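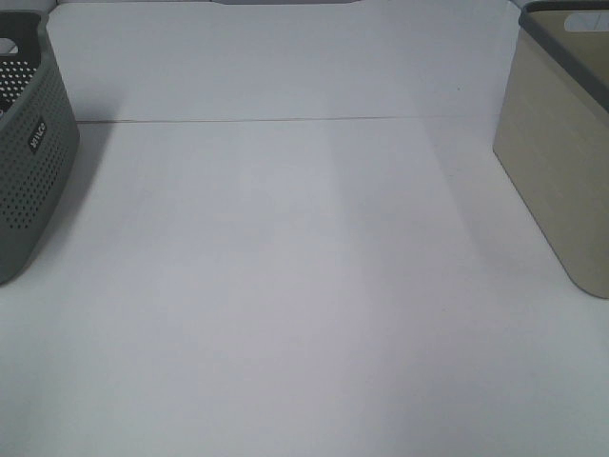

Pandden, January 31, 2024

# Modon Sorting Bench Kit

The Modon is a kit for people who want to build a small sorting robot at home, or in a workshop they share with others. It contains the white work surface, the back panel, the mounting parts and the control box. The arm is sold separately, and you can also use one which you already have.

We designed it first for our own bench at the Mostach workshop. Several members wanted to teach an arm to move things from one basket into another, and every time somebody needed the bench for soldering, the whole setup was taken apart and all positions were lost. The kit keeps the positions. When you bring the board back, you bolt it on the same four points and continue.

## What you receive

- work surface, matte white, 600 mm deep
- back panel in the same white, with two brackets
- camera post with clamp, 60 cm
- control box with power supply and emergency stop button
- bag of screws, 146 pieces, sorted by length
- printed manual, also available as a file

Baskets are not included. Any two plastic storage baskets from a household store will do, if they stand flat. We like to take two which differ clearly in color, such as a gray one with small round holes and a beige one with a dark rim. The software asks you to name each basket one time, and after this it uses the color to tell them apart.

## Placing the baskets

Put one basket at the left side and one at the right side, and leave the middle free. The arm needs this free space for turning. The baskets can be set at a small angle to each other, it makes no difference for the software. Baskets of different height are also allowed, but please enter the height of the higher one in the settings before the first run.

Light is more important than most builders expect. One lamp from the side gives a shadow next to the basket, and a strong shadow can be taken for an object. A soft shadow is fine. If you get false detections, move the lamp higher or hang a thin white cloth in front of it. Wipe the panels before calibration, as a dark speck on the white can also be detected.

## Which arms fit

The mounting plate has the hole pattern for the Flanagan desktop arm, both the old and the new version. For other arms you must drill the plate yourself. A drawing is on the last page of the manual. Please do not drill the work surface, the coating chips easily.

## Assembly

Plan one evening for the mechanical part and a second one for cables and software. You need a hex key set, a small level and a Phillips screwdriver. Tighten the brackets only after the back panel stands straight, otherwise the seam at the bottom opens on one side.

## Price and delivery

The kit costs 1,278 including the control box. Without the control box please ask us by mail. The next batch leaves the workshop in February. Spare panels can be ordered at any time, and we send them flat in cardboard.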